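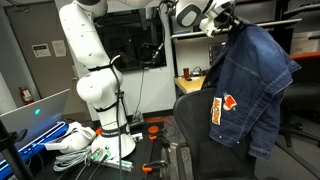
When I started at Purkstead, the garment room had one long rail, two steamers and a radio that only picked up one station. I was hired in April to check returned workwear, and I thought I'd stay until the summer. That was a good while ago now, and I am still here, still checking jackets, only these days I share the job with a pair of robot arms.

I've been meaning to write about this for ages, partly as my sister keeps asking whether I'm about to be replaced and I keep giving her a different answer depending on how my day went.

The work, if you've never done it (and why would you have), goes like this. Coats and jackets come back from hire in big cages, and each one has to be picked up, shaken out, looked over for tears and missing buttons, and then hung or folded. On a busy day we used to get through 382 of them between four of us. It's the picking up that does for you. A heavy denim jacket is nothing at all the first time, but by mid-afternoon your shoulders have a good deal to say about it, and Apinya Suksawat, who trained me, had to give up the heavy rail altogether after her wrist went.

So when the managers said they were bringing in arms from Andomier to do the lifting, you might think we'd have been pleased. Some of us were! I wasn't, to begin with. I remember sitting in the canteen doing sums on the back of a rota and deciding there'd be two of us left by Christmas.

There are still four of us. I want to be fair about that, and I also want to be fair about the rest, which is that the job I have now is a different job. I spend much less of my day handling cloth and much more of it with the team in the side office, showing them what a person does with a jacket without thinking. Do you take it by the collar or the shoulders? What do you do when a sleeve has gone inside out? I had never put any of it into words before, and the first week I was hopeless at it. Amerley Abugri, who runs the trials, sat with me for a whole morning while I tried to explain how I know a coat is the right way round. I just know, I kept saying, and she kept writing that down very politely.

They gave me 20 jackets to start with, all shapes, and we went through them again and again – denim, padded, the awful slippery ones. By the end of the trial the log stood at 1,736 lifts. I have done more than that in my life, I'm sure, but never with somebody keeping score.

What I miss is the talking. Four people round a rail will put the world to rights before the first tea break, and now we're spread over two rooms and I eat lunch at odd times. Apinya, on the other hand, is back on checking full time and says she sleeps properly again, and I can't argue with that. We also got a pay rise, almost 500 pounds over the year, after a fair bit of grumbling on our side and a letter that took three goes to write.

Next they want to try linings and inside pockets, which I think will be a great deal harder than they expect. I've told Amerley so, and she has booked me for the whole of next month.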